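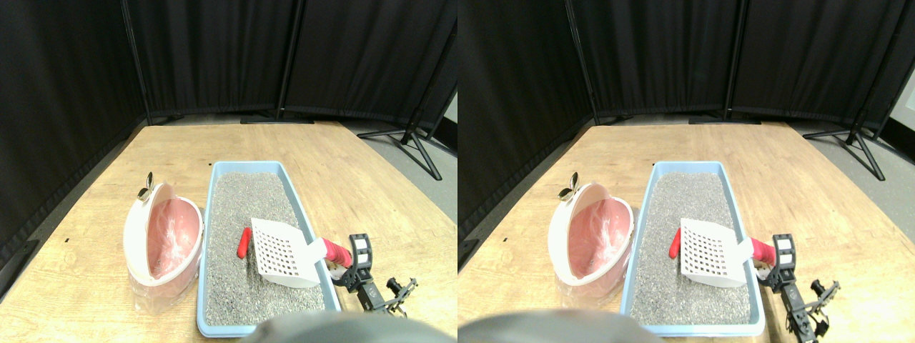 **How often should the litter be scooped?**

Twice a day for one cat, morning and evening. With two cats on the same tray, add a third pass in the afternoon.

# Litter Scooping Notes (Zalus set)

Task notes, vocabulary and a small picture set for cleaning a cat litter tray with a scoop and a lined bin. Maintained by Coralie McPhee. Last edited April 27, 2022.

## Contents

| Folder | What it holds |
|---|---|
| `photos/` | 800 pictures of trays, scoops and bins |
| `notes/` | 84 short text notes, one per layout |
| `vocab.csv` | names used for each item |

The `photos/` folder used to hold 2000 files. Duplicates and blurred pictures were taken out in January. If you still have the old copy, delete it and download again, because the file numbers changed.

## Items and names

Use these names in the notes. Lower case, no brand names.

- **tray**: the shallow box that holds the litter. Light blue in the Zalus set, gray in Hinds.
- **litter**: granular, gray, unscented. Fill below the rim so it doesn't spill when the scoop goes in.
- **scoop**: white perforated blade, red handle. The blade end is "blade" and the other end is "handle". Please don't write "shovel".
- **bin**: the pink and white container for waste. Older notes say "basin" or "pail". Both are mapped to "bin" in `vocab.csv`.
- **liner**: the clear bag inside the bin.

## Layouts

The tray sits flat on the table. The bin goes to the left of it, upright or on its side. The scoop can lie in the litter or across the rim, or it can start on the table.

For a bin on its side, record which way the opening faces: `tray`, `front`, `back` or `away`. Write `upright` if it is standing. A few early notes have `left` in this column, which meant `away`.

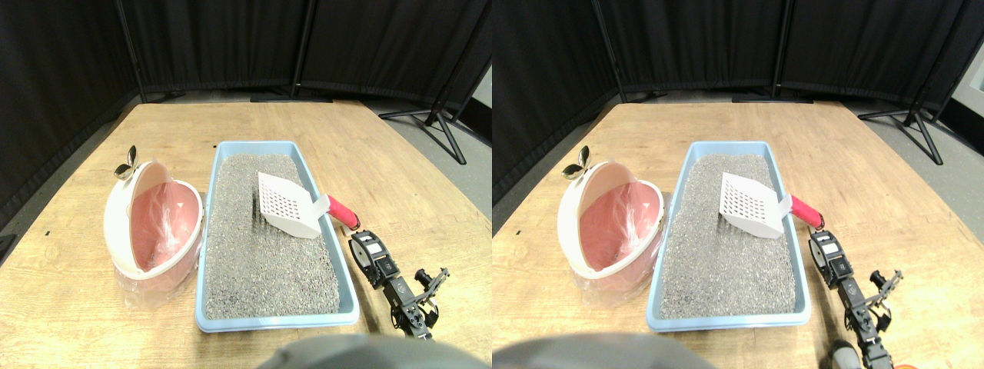
*Bin on its side, opening to the front; scoop in the litter with its handle over the right rim.*

## Scooping steps

1. Fit the liner and fold the top over the bin's rim.
2. Slide the blade along the bottom of the tray.
3. Lift and shake gently over the tray until the loose grains fall through.
4. Empty the scoop into the liner.
5. Level the litter with the back of the blade.
6. Top up if the bottom of the tray shows.

Tie the liner before taking it out. Wash the scoop in hot water and let it dry before the next round, or the grains stick in the holes.

## Weights

Each weighed refill is 700 grams. Weights are in the `refill_g` column and don't include the tray. Layouts with no refill have an empty cell, which should be read as missing and not as zero.

## Known problems

- Scoop position is missing from several of the Sturell notes.
- "Clump" and "lump" are both used. They mean the same thing.
- The Drenance trays have a higher back wall. Level the litter against the front rim on those.
- Handle direction is given as seen from the front of the table. Hinds notes were written from the back and have not been flipped yet.

## Changes

- Added `upright` to the bin column
- Merged "bag" into "liner"
- Removed the column for litter scent

Send corrections to Coralie with the note number and the line you want changed.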